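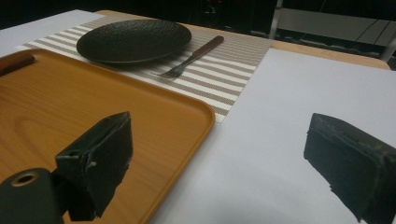 Setting a table for one is a skill most households lose the week they buy a dishwasher, and getting it back takes less time than boiling an egg. You want a placemat, a plate, a fork and a tray to carry it all on. I put a sheet of white paper over the table as well, which saves washing a cloth and lets the guests draw on it when the conversation dies. My placemat has stripes, white and taupe, and I lay it on an angle so it looks deliberate. The dark plate goes on the left of the mat and the wooden-handled fork sits to the right of it. Yes, I know forks go on the left. Write to the council.

What you need

Paper, enough to cover where people spill
A striped placemat
A dark plate with a bit of texture (hides the crumbs, and the colour forgives gravy)
One fork
A tray with a raised edge

Step 1. Roll out the paper and trim it. A 6 cm overhang is plenty. Any more and somebody's lap will take the dinner with it.

Step 2. Put the mat down and turn it until it annoys the tidiest person in the house.

Step 3. Add the plate. Keep it well inside the mat – the Femamthorpe school of table setting lets it hang over the side, and Femamthorpe goes through a lot of plates.

Step 4. Bring in the tray. I let mine overlap the corner of the mat, so I can load it without getting up.
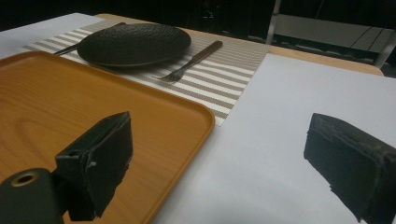 Tray in close, plate towards the back of the mat.

Step 5. Fork last, on the diagonal, handle pointing away from you. Straight is also fine if you have a ruler and no hobbies.

Clearing up is the same in reverse. Stack everything on the tray, carry it to the sink and fold the paper inwards so the peas stay put. We did this for 8 people in December and I was on the couch before the kettle had boiled.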